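Diary of the Warden, Prajapati House
27 Jan 2022

The boiler was inspected at eight this morning and passed. The certificate has been placed in the office file, and a copy will go to the insurers with the quarterly return. Heating in the east corridor was restored before breakfast, and the residents of that corridor were informed by notice.

The greater part of the day was given to the matter of quiet hours. The present rule, which has stood since the house opened, requires silence on all floors from ten at night. It was written when most residents were students of the college at Utport and kept the same timetable. The house now has residents who work late shifts at the hospital, residents who rise before dawn for the bakery, and several who study at home. A single rule no longer serves them equally, and the number of written complaints received since the autumn shows as much.

I met with Kusum Joshi at nine to go through the complaints folder. We agreed that they fall under two heads. The first is noise in the corridors and on the main stair, which is chiefly a question of doors. The second is the use of the kitchens after ten, which is harder. A resident who returns at half past eleven has a fair claim to a hot meal. A resident who sleeps on the other side of the kitchen wall has a fair claim to her rest. The present rule simply forbids the first in order to protect the second, and in practice it is ignored by one party and resented by the other.

A draft was prepared before lunch. It proposes that the lower kitchen remain open until midnight, that the upper kitchen close at ten as now, and that washing up after ten be done only in the lower kitchen. Radios and telephones on speaker would not be permitted in either kitchen after nine. The draft was posted on the board by the stair with a sheet for remarks.

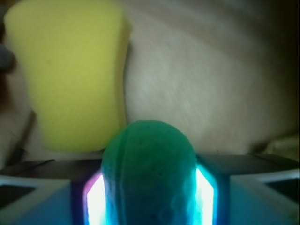
Midnight is too late for those of us on the ground floor, wrote Sunita Shakya on the sheet, and she asked that eleven be tried first, with the later hour kept for nights when the hospital shift is known to run over. She added that the ground floor had never been consulted when the lower kitchen was enlarged, and that it would be a courtesy to ask this time.

The point is a reasonable one and I have recorded it in full. I was not warden when the kitchen was enlarged, but the minutes of that year confirm that the matter went through without a house meeting. I shall call one now. The hour itself can be settled there. My own view is that eleven would exclude the very residents for whom the change is intended, as the last bus from the hospital does not reach our stop until twenty past. I will say so at the meeting and will abide by what is decided.

Other remarks on the sheet were brief. Two residents were in favor without comment. One asked whether the rule would apply to the typewriter in room 30, to which the answer is yes, as it does now. One wrote at length about the parking of bicycles, which is a separate subject and has been moved to the separate sheet.

The afternoon post brought the estimate from Hustevitz for the corridor doors. The firm proposes to fit soft closers to every door on the east and west corridors at a total cost of 300 dollars, with the work to be done over two mornings. This is well under what I had set aside. I have written to accept, on the condition that no drilling begins before nine. If the first head of complaint can be met by this means, the discussion of the second may be a calmer one. 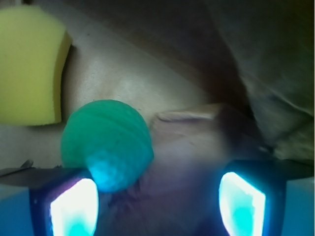

The firm has also been asked to look at the door to the linen room, which has dropped on its hinges and scrapes the floor when opened. It was planed once already, and I should prefer not to have it planed again, for there is now a visible gap at the foot on the latch side. New hinges would be the better remedy if the frame will hold them.

Correspondence in the later part of the day was light. The Rolley bequest has confirmed its grant of 80 dollars toward books for the reading room, to be spent before the end of March. Suggestions from residents will be invited. I note for my own guidance that last year's list was drawn up in haste and leaned heavily on gardening, a subject in which I have an interest and the residents, on the evidence of the loan register, do not.

A new resident arrived at five and was shown to her room. She was given the house rules in their present form, with a note of explanation that the section on quiet hours is under review. She asked sensibly which version she should follow in the meantime. I told her the present one — ten o'clock, all floors — and made a note to put the same on the board, as others may be in doubt.

Walked the corridors at ten and again at half past. The upper floors were quiet. There was a light in the lower kitchen and a smell of onions, and I heard conversation at a moderate volume. Under the rule as it stands I was obliged to knock, and did so. The two residents there were courteous and asked for five minutes, which I allowed.

Notice of the house meeting to be typed in the morning. Doors locked at eleven.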